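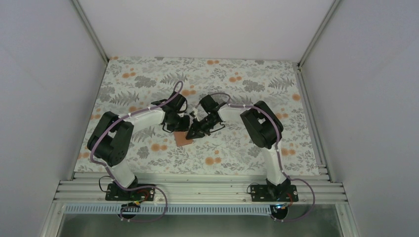
Why do households keep buying busy floral prints when they tell interviewers they prefer plain ones? Mostly to hide crumbs.

4.2 Stated and actual taste

Of the 309 households in the Vutside survey, 300 answered the question on pattern, and a clear majority claimed to favor "something simple." The purchase diaries kept by the same people tell a leafier story. Czerwiński met this gap in his earlier study of curtains and put it down to politeness: respondents assume that a researcher who has come all this way must own a gray sofa. We find his account charming and a little incomplete.

Ondieki's coding scheme sorts prints by motif, ground color and density. A pale ground with closely set gray fronds and scattered orange blossoms (Figure 2) falls in her class of dense botanicals, the group our respondents were most likely to call "a bit much" and also most likely to own. Several owned two.

Follow-up interviews at the Grandlow site were more candid, perhaps from fatigue. Asked to rank 15 reasons for their last purchase, people put beauty near the bottom, just above "it was a gift" – a reason that had been included as a check on attention. Hiding marks came first. The Pálfi scale, which measures aesthetic commitment, has no item for gravy, and we suggest adding one.

Figure 2. Floral print with fern fronds, leafy sprigs and orange blossoms on an off-white ground.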